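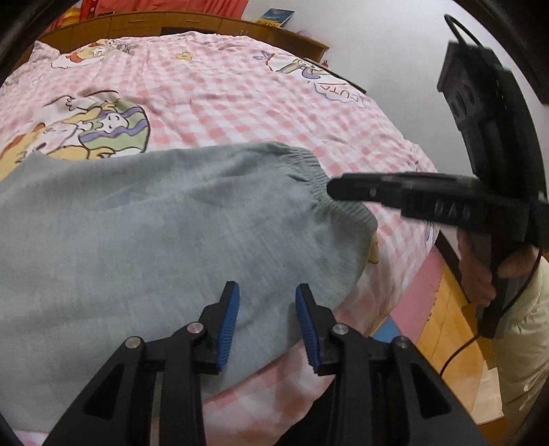 # Bedroom laundry demos: what are you all throwing out?

**truvel_tom** — October 18, 2022

I'm on my second week of collecting folding demos at home with the two hand-held grippers, and I've got 142 takes of sweaters so far. More than half of them start the way you'd guess: sweater flat on the bed, one gripper down by the edge, the other one reaching in over the ribbing. My question is about the bedding. I've been recording on a pink gingham sheet with cartoon prints all over it, and now I'm second-guessing the whole lot. Do I redo them on something plain before I send them in?

---

**knitpick**

Please don't redo them! Busy sheets are great. I did all my September takes on one plain gray blanket and the policy I trained went to pieces the first time I gave it a striped one. I'd kill for some gingham.

---

**pangaribuan_lab**

I'll disagree a little. Variety is good, but one loud sheet in 142 takes isn't variety, it's one loud sheet. Swap bedding every 13 takes or so and keep the sweater the same for a while, then flip it. Also, a fuzzy knit is a pain. Are you getting a clean pinch on the ribbed part, or are you grabbing two layers?

---

**truvel_tom**

Two layers, a lot — maybe one time in three. I've been keeping those if I let go and try again in the same take. Is that wrong?

---

**Lurdes Quintela**

Keep them. We kept our regrasps on the Tremum set and I'm so glad we did (the first version had only perfect folds in it, and the model just froze whenever it missed). I do tag them in the notes though, so they can be pulled out later. What I'd throw away is any take where you stop halfway to fix a cable. Mine hangs off the bottom of the handle and it drags on everything.

---

**knitpick**

Ugh, the cables. I clip mine to my sleeve.

---

**pangaribuan_lab**

Not sold on keeping every regrasp, by the way. If a third of the takes have a miss in them, the thing learns to miss. I'd cap it at one in ten.

---

**Lurdes Quintela**

At 1,000 takes, sure, cap it. At 142 I'd want every one of them.

---

**truvel_tom**

OK, keeping the lot, tagging the misses, and I'll dig out some other sheets tonight. Does Cateck still want the notes as a separate text file, or do they go in the upload form now?

---

**knitpick**

Separate file, same name as the take.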